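Learning to nap at 34, and loving it
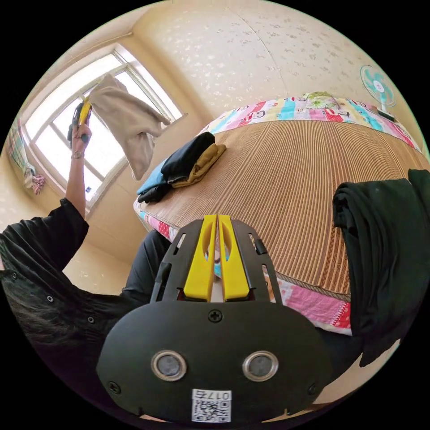

Photo: Sille Dalsgaard

I have become a napper! Me, the person who used to lie on the couch with her eyes squeezed shut and her to-do list scrolling past like movie credits. Since the end of November I have napped almost every afternoon, and I'm so pleased with myself that I've been telling cashiers.

It started when I switched to the early shift at the bakery. My alarm goes off at 4 (yes, in the morning, and no, you don't get used to it) and by the time I got home I was a puddle. I'd drink coffee until dinner, lie awake half the night, then do it all over again. My coworker Obsa Fikre has been on earlies for years and he is the most cheerful man alive at 5 a.m., so I asked him what his secret was. "I go to bed at 2," he said. I thought he meant he never slept. He meant two in the afternoon.

So I tried it. The first week was terrible! I went in for three hours and woke up with pillow creases down my face and no idea what month it was. I ate cereal standing up at 6 p.m. and thought it was breakfast. Lærke called and I answered with our bakery greeting.

Obsa told me I was going way too long. Set a timer for 25 minutes, he said, and get up when it rings even if you've only been lying there. That part took all the pressure off, because now I'm not trying to sleep. I'm trying to lie down, and I'm very good at lying down. About half the time I go under. The other half I get up feeling rested anyway, a little floaty, like after a swim.

A few things I've learned along the way:

Take your jeans off. I held out on this one, thinking it made the whole thing too official, but a waistband will keep you awake better than any espresso.

Use a different blanket from your night one. Mine is a scratchy old wool thing I bought for 14 dollars at a yard sale over in Drostcombe, and I swear my body knows now. Blanket on, brain off.

Don't do it after 3:30. I did once, after a long holiday order (500 rolls, all for one party, all due by noon) and I was up reading about lighthouses until past midnight. Great lighthouses, though.

Coffee before, not after! This sounds backwards and I was sure Halldóra was pulling my leg. You drink a small cup, lie down right away, and it kicks in right as the timer goes. It works so well for me that I wrote her a thank-you card.

I haven't solved the noise problem. My upstairs neighbors got a puppy, and the puppy has a ball, and the ball has somewhere to be every day at a quarter past two. I tried earplugs and kept hearing my own heartbeat, which made me think about my heartbeat. Right now I'm using a fan on low and it mostly covers the ball.

My grandmother napped every day of her life with a newspaper over her face, and as a kid I thought it was the most boring thing a person could do. I'd sit on the rug waiting for the paper to slide off. Now I'd love to ask her how she kept it on!

Next up, I want to try napping outside once it's warm. Lærke has a hammock she never uses and I've been dropping hints. If you're a hammock person, tell me in the comments how you get out of one without landing on the dog.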